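Bin Picking Cells: Frequently Asked Questions

House rules for people who set up, run or share a picking station at the Albers site. Questions that aren't covered go to Nanami Ikeda (cells) or Dexter Calloway (safety sign-off).

Who do these rules apply to?

Anyone who works within reach of an arm, including visitors and people from Rolell who come in to service the grippers. You don't have to be the operator. If you can touch the bin, the rules apply to you.

Can I reach into the bin while the arm is paused?

No. A pause in the software is not a stop. Press the stop button, wait for the status light to change, then reach in. The same goes for picking up something that fell on the table next to the bin.

How many people should be at a cell during a run?

One operator per cell. For the first run after any change to the gripper, the bin or the mounting, there have to be 2 people, and one of them does nothing but stand at the stop button.

Does the bin have to be fastened down?

Yes, always. An arm that presses on a wall or catches a rim can shift a loose bin, and after that every stored position is wrong. Check the clamps by hand at the start of each shift. Tape marks on the table are fine for finding the right spot again, but they don't hold anything.
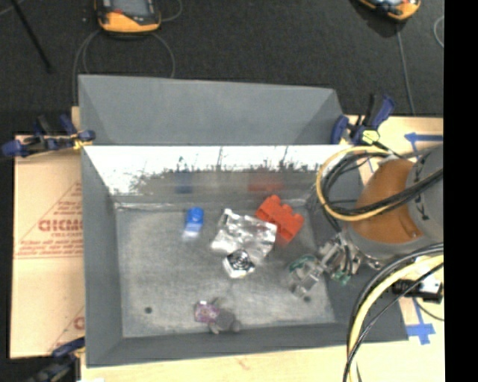 What can go in a test set?

Small household items and toys with no blades, glass, liquids or batteries. A good set mixes hard and soft things, and it should include a few that are difficult to see. A gray plush figure on a gray metal floor is a fair test, and so is a crumpled foil packet with a red toy block right up against it. Don't fill the set with bright, separate objects only - the success rate will look better than it is. Each set gets a number on the shared list, and the list now goes up to 115.

Shiny bins cause glare. Are they allowed?

They are allowed. Write "metal bin" in the run notes so that results can be compared with the plastic ones. Bare metal can also show reflections of the objects, and a picking program may go for the reflection. If that happens, log it as a false pick and leave the lighting alone until the run is over.

How should cables and hoses be routed?

Leave enough slack for the full range of the wrist and no more. Before a run, move the arm slowly to each corner of the bin and watch for anything that pulls tight or snags on a clamp handle. Ties should be snug but not cutting into the jacket. Worn hoses get replaced, not taped.

How often is a gripper inspected?

Every 336 hours of run time. The counter is on the Celow start page. Look at the finger joints, the brackets and the screws, and enter the result even if you found nothing.

What do I do after a collision?

Stop the cell, leave everything where it is and fill in form 19. Light contact with the bin floor during a normal pick doesn't count. Contact with a wall, a clamp or the table does. Only Dexter can release the cell again.

Do these rules replace the national standards?

No. They sit on top of them. Where a standard or the manual for your arm is stricter, follow that one.

Is the Prurkomska site using the same rules?

It has used them since June, apart from the section on cables, where it still has its own sheet. Ask Nanami for a copy before you travel there.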